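Last revised 2019-10-27. Applies to the bottle and bin task set of the Susent collection. Questions on the kitchen task set are covered on a separate page.

# Susent bottle and bin set: frequently asked questions

## What is in the set?

Demonstrations of a two-fingered gripper clearing bottles and other packaging from a tabletop into a bin. Each demonstration is stored as one episode: the wrist video, the gripper opening, the estimated wrist pose and a short text label. The current release holds 3,832 episodes, all collected at the Sekthorpe site.

## Is the wrist camera the only view?

Yes. An overhead view was trialled at Lellska and dropped from the release. Policies trained on the set see the fingers at the bottom corners of the image at all times, and the fingers should not be masked out during training.

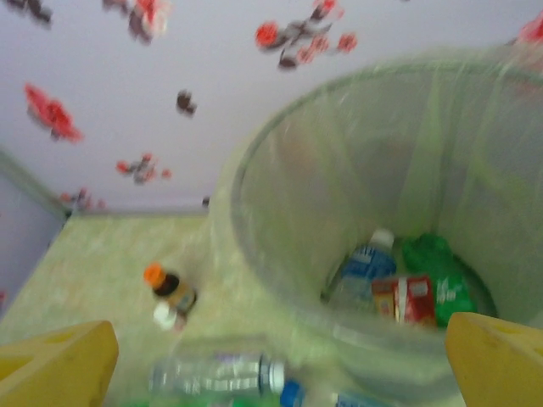
*Wrist view with the bin to the right. A blue-labelled bottle, a red and white carton and a bright green item are in the bin; a clear bottle lies on the table.*

## Many images are blurred. Are they faulty?

No. Blur from wrist travel is retained. Label text is often unreadable in these images, so do not rely on it to identify objects. An episode is rejected for blur only if the object being grasped can't be recognized at the moment the fingers close.

If your training code samples still images at random, expect a share of them to be smeared. The loader has a `min_sharpness` option, off by default. Turning it on removes a good deal of the transport phase, and we recommend against it for policy training. It is useful for training a detector.

## Why is the bin translucent?

Contents can be seen through the wall at some wrist angles, and early annotators marked objects in the bin as still on the table. The bin was kept and the annotation guide was changed. Objects behind the bin wall are tagged `in_bin` whether they are viewed over the rim or through the side.

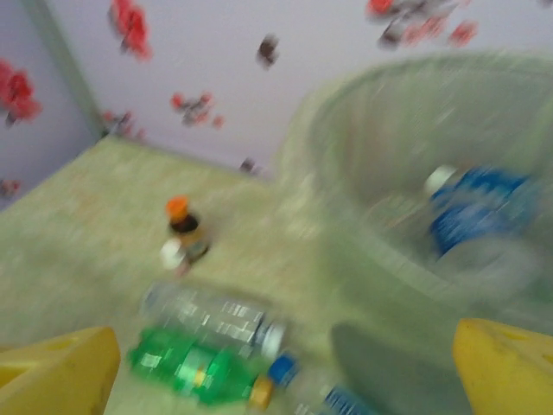

*Gripper open over the table. A bottle with a blue label is in the basket; the clear bottle and the green bottle lie on their sides between the fingers.*

## Does every object on the table have to go in the bin?

Only those named in the text label. Items that are not named are distractors and should be left standing or lying as found. If a distractor is knocked over, the episode is kept and flagged `disturbed`. If it leaves the table, the episode is discarded.

## How is success decided?

By a reviewer, from the last two seconds of video. The named object must be at rest inside the bin with the fingers clear of the rim. Failed attempts are kept in a separate folder and are not included in the 3,832.

## Can I contribute episodes from my own bench?

Yes, in batches of 200. Submit one batch and wait for the review before collecting more. Batches must meet the following:

- fixed exposure for the whole batch
- table layout changed between episodes
- object labels taken from the published list, in Canadian spelling (`grey`, `colour`)
- no people or personal documents in view

Patterned walls and table coverings are acceptable.

## Why does my episode count differ from the one on this page?

The Kalinowski subset of 2,000 episodes is downloaded separately. Check that both archives have been unpacked into the same root folder, then rebuild the index. The old index file is not overwritten automatically and has to be deleted first.

## When is the next release?

November. It will add corrected wrist poses for episodes where tracking drifted near the rim of the bin. Episode numbering will not change.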